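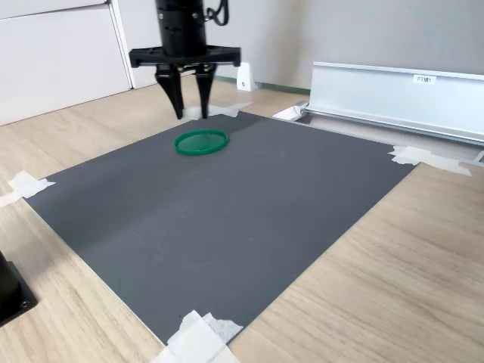 Work surfaces: mats, tape and small lids

The bench mats ordered from Lusetti arrived in April 2021 and are now in use on all the light wooden tables in the Farkenthorpe building. They replace the paper liners, which moved whenever a container was slid across them and had to be changed at the end of each shift. Each mat is fixed with white masking tape at its four corners and nowhere else. A full run of tape along the edges was tried first and dropped, as it collected dust along the whole length and took longer to lift. The dark gray finish was chosen over the white version in the Lusetti list. A green lid lying flat on it is easy to find, including one with a translucent center, where the surface below shows through and only the outer wall gives a strong outline. On the bare wood the same lids were regularly missed at clearing time.

Fitting. Wipe the tabletop with a damp cloth and let it dry for 3 hours. Lay the mat textured side up and press from the middle outward. Tape the corners with the strip crossing onto the wood on both sides. Do not stretch the mat while taping; it relaxes overnight and the far edge lifts.

Cleaning. Water and a soft cloth only. Light smudges and faint scuffs are normal on this texture and are not grounds for replacement. Solvent wipes leave a shiny patch that catches the overhead light and cannot be polished out. A mat with a cut through the surface should be turned in at the Wilau store counter, where 13 spares are held.

Tape. Replace the corner pieces when they curl or gray at the edges. Pull low and slowly, toward the center of the mat. Residue on the wood comes off with the plastic scraper kept in the drawer under each table. The metal scrapers have been withdrawn.

Lids. Snap lids from the Villanueva containers are to be set down with the rim resting fully on the mat. Stacks should be kept off the corners, where the tape makes a small step. Lids and containers are still supplied in cartons of 96, and the current stock of 800 lids covers the period to the end of May. Loose lids left on a mat at closing go in the gray tray by the sink, unsorted.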